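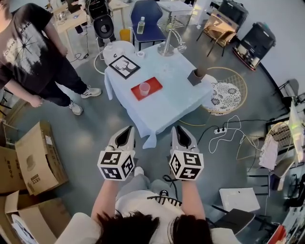

What stopped the Plolatlow robot arms in Plestport?

A timing fault between the left and right hand-held grippers that people use to record tasks for the arms. The two sides drifted apart over a session, the arms learned from the drifted recordings, and one of them let go of a kettle too early in March. All arms at the Plestport site have been switched off while the recordings are checked.

The kettle was full. Water across the bench and onto the floor, and a technician slipped and hurt her wrist. She was back at work the next morning with the wrist strapped. Plolatlow says the water was lukewarm, part of a pouring test, and that tests with hot water had been planned for later in the spring. Those are off for now.

The firm makes arms for home kitchens and care flats. Its Toft model works with two hands, and that's where the trouble sits — one hand steadies a thing while the other lifts, pours or folds. If the steadying hand thinks the job is over, it opens. In the Plestport case it opened 400 milliseconds before the other hand had taken the weight.

"It did exactly what we taught it," said Frida Baldursdóttir, who runs safety testing at the site. "The arm was fine. We had it on the bench for days looking for a loose joint or a bad motor and there wasn't one. Then somebody lined up the left and right recordings side by side and you could see it straight away, the left hand was living in the past."

The cause, according to a note the company put out to its test partners, was a software update to the recorders. Before the update both grippers took their time from one clock. After it, each kept its own and was meant to check in with the other every few minutes. The check-in failed quietly whenever a session was paused and started again. No warning on the screen, no entry in the log. Short sessions came out clean. Long ones got steadily worse, and the worst were the ones with a tea break in the middle.

So far staff have gone through 3000 recordings from the period after the update and pulled 87 of them for drift bad enough to matter. More are marked for a second look. Most of the pulled ones involve lifting with one hand and steadying with the other: jugs, trays, pots with lids, that sort of thing. One-handed jobs weren't affected, the note says, and niether was anything recorded before the update.

A second site, at Skendonby, used the same recorders but hadn't installed the update. Its arms are still running, though with the two-handed jobs turned off as a precaution. Staff there have been told to leave the software alone until they hear otherwise.

Why wasn't it caught sooner? Part of the answer is that the arms mostly coped. Each one has a grip sensor, and if the load shifts more than expected it is supposed to hold on. With a cup or a folded towel the sensor got there in time. The kettle was heavier, and the handle swung, and the sensor read the swing as the other hand taking over. Baldursdóttir says there had been earlier drops, small ones, a plastic cup and a sponge, and they were written up as slippery objects.

"That's the bit I'm not happy with," she said. "A drop is a drop. We'd got into the habit of blaming the cup."

The reporting rule has changed. Any dropped object now stops the session, whatever it weighs, and the recordings behind that movement get pulled and looked at before the arm is switched back on. People doing the recording have a new routine too. They bring both grippers together in a sharp tap at the start of a session, again after any pause, and once more at the end, so there's a moment in both recordings that ought to match. If the taps are out by more than a set amount the whole session is thrown away. It's an old trick from film sets and several of the recording crew had apparently asked for it last year.

The crew aren't being blamed, the company was clear on that. They saw green lights on both sides the whole time. One member of the crew, who asked not to be named, said people were mostly annoyed about the lost work. Long sessions are tiring on the forearms and a good share of the ones now in the bin were long sessions. They've been paid for them.

Testing with people nearby is also on different terms. There's a taped line on the floor of the Plestport kitchen now, further back then before, and the stop button has been moved from the wall to the end of the bench where it can be reached without leaning past the arm. Anyone inside the line wears shoes with grip. No liquids in any test until the recordings are cleared, dry rice instead.

The fix to the recorders itself was small — both grippers are back on a single clock, and the screen goes red if the check-in is missed. It's been running in the workshop and has not drifted so far, including across pauses. Baldursdóttir wants to see it hold up over full working days before the arms learn anything from it.

Retraining comes after that. Plolatlow hasn't given a date for switching the arms back on and test partners who had a Toft on order have been told to expect a delay. Units already out on loan were called back the day after the spill. All but one have arrived, and the last is on its way from a care flat outside Skendonby, unplugged, with its two-handed jobs already disabled.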